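A vanity unit has to put up with a lot in a small bathroom. It gets toothpaste, hair dye, somebody's muddy football boots and the odd houseplant having its shower, and it is expected to look respectable again by the time visitors come. We had all of that in mind when we put together the Carine, our one-piece ceramic basin on a two-door cabinet, and it has become the one we point people towards when they ring up and say, a bit helplessly, that they just want something nice that wipes clean.

## Plilladska Carine vanity unit

**Item number:** 3161
**Finish:** gloss white basin, white cabinet, black handles
**Supplied with:** basin top, cabinet, handles and fixings. Tap and waste are sold separately.

The top is a single piece of glossy white ceramic, so bowl, rim and ledge all run into one another and there is no seam for grime to settle in. A good soft cloth and a drop of washing-up liquid will see to most of it, and you can go from the back ledge down into the bowl and round the drain in one go. 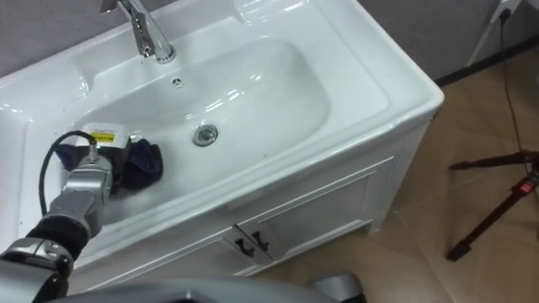

*Carine basin with chrome tap and domed waste, navy cleaning cloth in the bowl.*

The overflow sits on the back wall of the bowl, just under the tap, and it is small enough that people forget it. Do give it a little attention with an old toothbrush every so often, particularly if you live in a hard water area (we do, and our kettle is a disgrace).

The cabinet underneath has recessed panel doors, which suit an older house and don't look out of place in a newer one either. The small black handles sit side by side where the doors meet. If you'd like something different there, our Seixas knobs fit the same holes and come in packs of 2. Cabinet bodies are made for us by Prulodwood, who have been doing our bathroom carcasses for years and are very patient about last-minute changes.

### Looking after the ceramic

Jana Fuchs looks after our showroom and has cleaned more display basins than she would care to remember, so the advice that follows is mostly hers:

- Wipe the rim first, then the bowl, and rinse your cloth in between.
- Washing-up liquid or a mild bathroom spray will do. Please leave scouring powder in the cupboard.
- Go right into the back corners of the rim, where soap tends to gather.
- Buff the chrome with a dry cloth at the end - it only takes a moment and makes the whole thing look new.

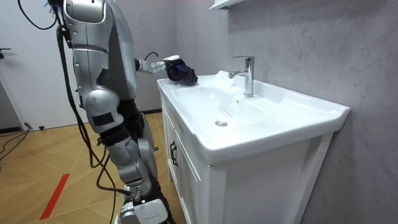 *The broad flat rim, with a navy cloth at the back corner. Wall in light grey marble texture.*

That wide rim does mean you have somewhere to put things down, and customers tell us they didn't know how much they wanted one until they had it. A soap dish will sit on it quite happily, and so will a mug of tea if you are the sort who brings one in with you.

### Delivery and guarantee

The Carine comes in two boxes and the basin one is heavy, so do have a second pair of hands ready. We deliver to the ground floor in nearly 3 weeks, a bit longer if you order in December. The ceramic is guaranteed for 25 years and the cabinet for three. Check the basin over before your fitter starts, and let us know straight away if anything has been chipped on the road, and we'll send you another.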